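Retail Operations, Unit 6: Handling Shrink, Damage and Back-of-House Supplies
Course notes, February session. Instructor: Corina Enache

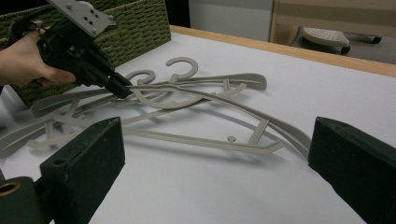 Every store loses money on things it never sells. Bags, tape, tags, receipt rolls and fixtures are bought in bulk, used up, and bought again, and the cost usually lands in one line of the budget called supplies. Most managers look at this line once a year. Hangers are a good case to start with. Gray plastic ones left in a tangled pile like these take longer to sort than to hang, and a clerk in a hurry will often open a new carton and leave the pile for the next shift. The store then pays twice, once for the new carton and once for the labor when the pile is finally dealt with.

Key terms

Shrink: the gap between the stock your records say you have and the stock you find at count. Theft is one cause. Others are receiving errors, pricing errors and damage that was never written down.

Consumable: a supply item used once and thrown away.

Reusable: a supply item that should come back into use after each sale. Treat it as stock. It needs a home, a count and a reorder point.

Reorder point: the quantity at which you place the next order. Daily use times lead time in days, plus a safety amount.

Worked problem

Skodell is a clothing store with one stockroom. At the February count it had 2494 reusable hangers on record and found 2094 in the building. The difference is 400. The manager, Anca Moldovan, first blamed breakage. When she checked the register procedure she found that clerks were letting customers keep the hanger whenever they asked, and no one was recording it.

Work through the following before next class:

Find the loss as a percentage of the recorded quantity. Round to the nearest whole percent.

Write a one-paragraph policy for the register. State who may approve an exception and where it is recorded.

Explain why a change in the register policy would not fix a receiving error.

Receiving

Count at the door, before the driver leaves. Sign only for what you counted. If a carton is open or crushed, note it on the delivery slip and have the driver initial the note. Keep slips for 3 months, filed by supplier.

Reading: Jitaru, chapter on stockroom layout. The Ostrowski case is optional but will come up in the discussion. Bring a calculator. We meet in room 503.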